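Trikavik Pick Planner, version 2: review after about 40 hours

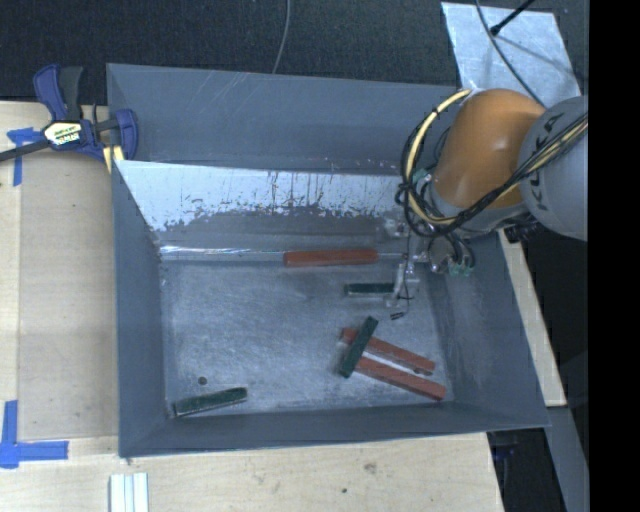 I bought the Trikavik planner for one reason, the grasp ranking. My old scripts at Matoušek always chose the highest object first and did not care what was beside it. With red and green blocks in a gray metal bin, one green lying across two reds, the order matters a lot. Trikavik ranks such a top block first and checks the finger path against the bin walls.

Good: planning is quick, and the log is easy to read. Less good: shiny metal gives false points in the depth filter, and I had to set the threshold to 60 by hand. The manual says nothing on this.

Four stars. I would buy it again.

Miroslava Halás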